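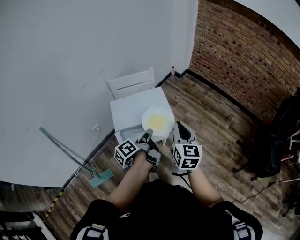
Figure 2. Plate with a flat yellow food item on the small white table, corner setting, shelf below the top.

4.2 Small tables as eating places

The second group of settings is the one we had the least to go on for. Homes where the meal happens at a small side table, not at a dining table or a counter. In the Grirngate diary set (741 entries, all self-reported) these turn up again and again, mostly breakfast and late snacks, mostly one person. One plate. One item on it, sometimes two.

Figure 2 shows the kind of layout we mean. Square top, a plate close to the front edge, a slatted chair behind it by the wall. The shelf under the top has a few things on it, hard to say what. The corner also holds things that have no part in the meal — a mop leaning on the wall, a small water bottle down by the baseboard. We coded such items as "parked" (see 3.4) and kept them in, whether or not the diary mentioned them.

Two points on the coding. First, plate position. We used front, middle and back thirds of the top, judged by eye. Front third was the most common by far for single-plate meals, 143 entries, and the respondents who gave a reason talked about reach and about crumbs. Isah (Yetunde Isah, second coder) argued for a finer scale. We tried it in April and agreement between coders dropped, so thirds it is.

Second, the food itself. Flat items were a headache. Egg, cheese, a folded pancake: from above these look much the same, and the plate in Figure 2 is a fair case, could be either egg or cheese. Where the diary didn't name the food we coded "flat, yellow" and left it at that. The Nwankwo scheme would force a choice here. We don't think thats safe for a comparison accross homes.

Shelf use was coded seperately. Present or absent, then contents if clear. Most were not clear. A low shelf is dark, people forget what they put there, and diary entries hardly ever mention it — one respondent listed a tray and 2 placemats, which is about as much detail as we got from anyone.

Chairs next. Pulled up, pushed back, or against a wall. The last of these is treated together with wall distance in 4.3.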